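Prunodus Brings Its Reclaimed-Look Floors to the Skesach Showroom

FOR IMMEDIATE RELEASE — 26th October 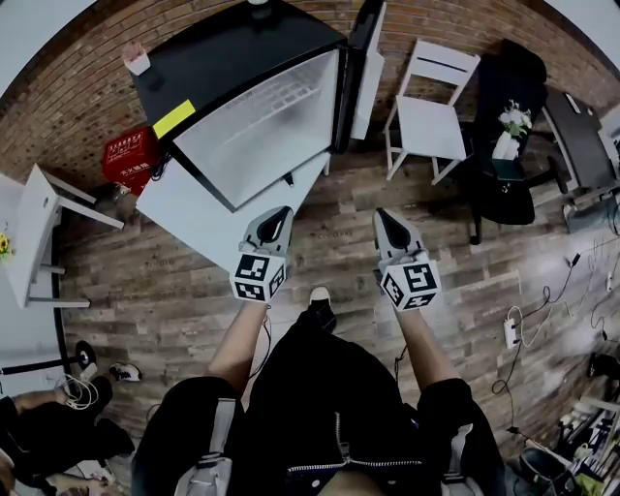 Wood-plank floor in grey and brown tones.

Prunodus is opening a flooring showroom in Skesach. Doors open at 9 a.m., coffee until it runs out. Free parking behind the building, enter from Frade Street.

On display: 418 floor samples, in full-length boards, so shoppers can see the grain and the color changes before they order. Greys, browns, a few very pale ones. Samples can be taken home for 3 nights, no deposit.

Also new — the Devitz line, made for kitchens and hallways. Wider boards, a matte finish, and a click joint that most people can put down in a weekend. In stores now, more colors comming in May.

The first 100 customers to book a home measure get it free. Offer covers Skesach and Frade only. Stairs are quoted seperately.

The showroom replaces the old Prunodus counter on the Frade side of town, which served over 2,000 households. Open orders from the counter have moved across, same order numbers, same phone line.

Press visits by appointment. Call the Skesach front desk and ask for the press office.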